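Unit 6 handout — Bought-in tooling: the Geluvex paired hand grippers
Intro to Automation, Jamdale campus, November block

Read before lab. Bring the purchase form from unit 5, we will need the back page.

Task for this unit: decide if a small shop should buy the Geluvex pair, rent it, or skip it. Same question as the Peron arm two units ago but a cheaper item, and a much softer workpiece. No wrong answer as long as the reasons are written down.

What is on offer
— two hand-held grippers, sold as a matched pair, left and right
— spare finger pads, one set in the box, more on order
— software seat, one year, then renewal
— quoted price 800 per pair, setup visit extra
— rental through Prajapati Supply, 557 for the term, deposit on top

The idea: operator works with the grippers in place of bare fingers, so the job gets done with the same two jaws a machine would have. Good for finding out early if a job suits a two-jaw tool at all. Cloth is the hard case. It has no fixed shape, it sags, and an edge you had a second ago is somewhere else now.

Our test job: small checked cloth, flat on the table to start, onto the white rack.

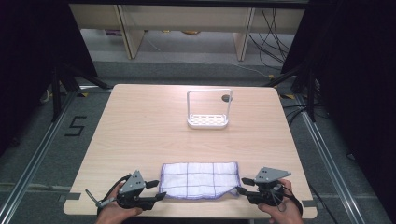 Points to score, use the sheet. First, pickup. Can you get one layer without grabbing table? Thin hem on wood is about the worst thing you can ask of a flat jaw. Most people go for a corner. Try a side as well and write down which was easier.

Second, hand-over between left and right. Watch your elbows. Third, placing over the bar. Fourth, comfort — hold the pair up for 20 minutes total across the session and note where it hurts (wrist, thumb, forearm). Do not skip this one, last term half the sheets came back with it blank and comfort is a real cost if a worker is on it all day.

Do 10 runs each. Failed runs count, dont throw them out. A drop is a result. Start some of the runs with the cloth bunched up, since flat is the easy version and no customer's laundry arrives flat.
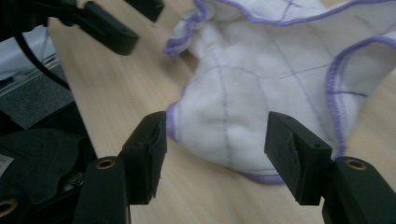
Fig. 6.2 Bunched cloth with purple hem, between the gripper fingers.

Wear parts. The brochure is thin on this, so you have to ask. What does a pad set cost, who fits it, how long is the machine down? Look at the pads on the pair before you start and again when you finish. Fuzzy or torn edge changes how it holds fabric, maybe better for a while, then worse. Put pad cost in the yearly total seperately from the purchase price. Students always forget it and then the rental looks expensive when it isnt.

Also ask: is the software seat per pair or per user? Does the rental include pads? We have two different replies from the seller on that. Get it in writing.

Placing over the bar, more detail. Score as done only if the cloth stays up by itself with both jaws open. Crooked is okay, note it. Hem touching the tray, note it. Rack sliding along the table is its own column, the rack is light.
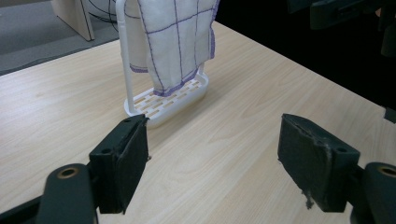 Prajapati, asked about the buy or rent question, wrote back that most small shops should rent for one term first and only buy if the pair is out of its case every week. Pads are the thing to budget for in either case, the reply went on, and a shop handling towels will go through them faster than one handling boxes.

Bear in mind they are the ones renting it out. Still worth quoting in your report, with the source.

Hand in: score sheet, one page recommendation, yearly cost table with pads on their own line. Roughly one page means one page. Unit 7 goes back to the Peron arm, re-read the payload section.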